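Home | Suppers | Minutes | Recipes | Join us

Print this page | E-mail this page

Urnine Supper Club – minutes of the December meeting

I took the notes again, so blame me (Yareli Robles) for any gaps. We started at 7.15 in the back room at Khamphan, who very kindly kept the tea coming all evening – thank you!

Last month's minutes were agreed, once I'd changed "lamb" to "ham" in the bit about the pie night.

Winter supper. We've sold 126 tickets, our best yet, and I'm thrilled. Soup is leek and potato, the main is the barley and mushroom bake, and pudding is still being argued over. I'd like the plum crumble, most of the table wanted rice pudding, and we're going to cook both at home and bring them along next time. Nimel can do the bread if we order early, so I'll ring them this week.

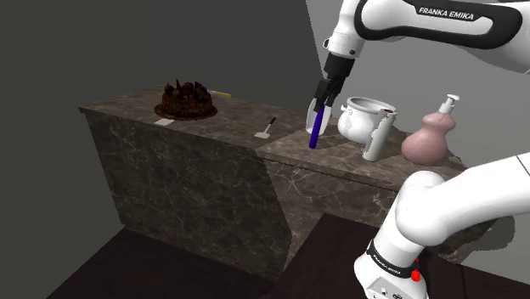 Blue marker held upright over the marble.

Money. We have £1717 in the account, with the hall still to pay. I asked if we could put some towards new soup pans (the old ones are so dented!) and everyone said yes, up to two big ones with lids.

Gokard café visit. Six of us went and loved the pickled beetroot, but the portions were small for the price and the music was far too loud for my liking. Worth going back for lunch, I'd say. I'll write it up properly for the reviews page.

Allergies. Please send me yours again, even if you think I've got them. My list is in a right muddle – sorry.

Any other business. Whoever has the long ladle, can we have it back before the supper?

We finished at 8.50. Next meeting same place, bring pudding.

Back to top | Print this page | E-mail this page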